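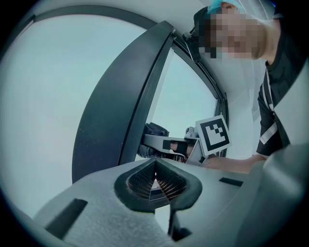 Photo: Bhavana Iyengar

Leonor Seixas had meant to move the cleaning bottles up high before the baby learned to crawl, and then one morning in April Sima simply went — across the rug, past the dog, straight to the cabinet under the sink, as if she'd had an appointment there.

"Well, hello," said Leonor, sitting down on the kitchen floor beside her, because her knees had opinions about bending and it was easier to go all the way down.

Her daughter Jayanthi had left a bag of latches on the counter, 11 of them, and a note saying they took a minute each. Leonor spent most of nap time on the first one (she put it on upside down, twice) and then made herself some tea.

When Sima woke up, she crawled back and pulled at the door. It held. She looked at her grandmother with such deep disappointment that Leonor opened the drawer next to it, the one with the wooden spoons, and let her have every last one.

They were still banging away when Jayanthi came home.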